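Minutes – Wultby Wedding Suppliers' Group, July meeting
Venue: upstairs room, Brerkemmont

The meeting opened at 16:00. Minutes of the last meeting were agreed with one correction: the linen rental price is per cloth, not per table.

1. Table linen
Fikden has raised its delivery charge. Members agreed to pool orders through the group until the fall. Ivory and sage remain the most requested colors. 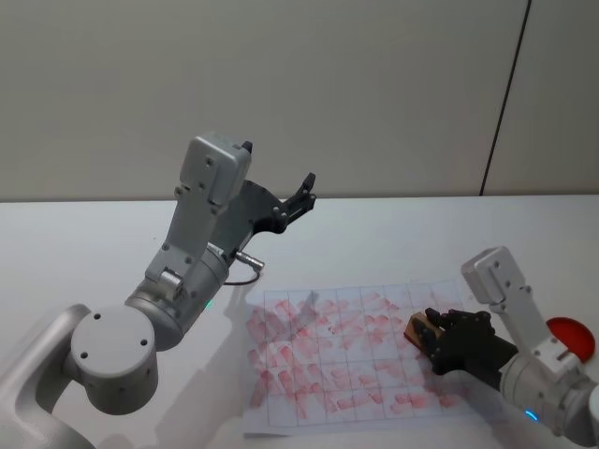
Orders for the pooled delivery close at the end of the month. Anything later goes at the full rate.

2. Fall fair
The hall at Thoroddsen is confirmed. There is space for 20 stands and 11 are taken. The budget stays at about $2000 – this covers the hall, signs and printed programs, but no food. 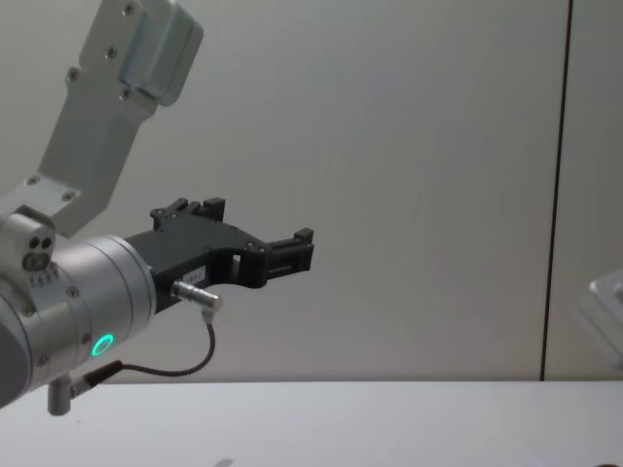

Photo: Wultby Wedding Suppliers' Group

Florists asked to be placed away from the heaters. Agreed. Cake makers will share the long wall.

3. Candles
The hall does not allow open flames. Members discussed LED candles in glass holders for all the display tables.

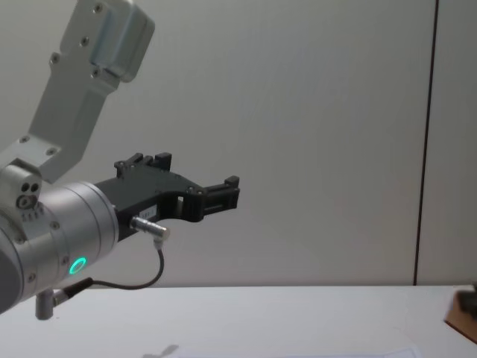 One member felt the LED ones look too blue next to warm flowers and asked for amber bulbs only. Agreed, subject to price.

4. Any other business
None.

The meeting closed at 17:20. Next meeting in September, same room.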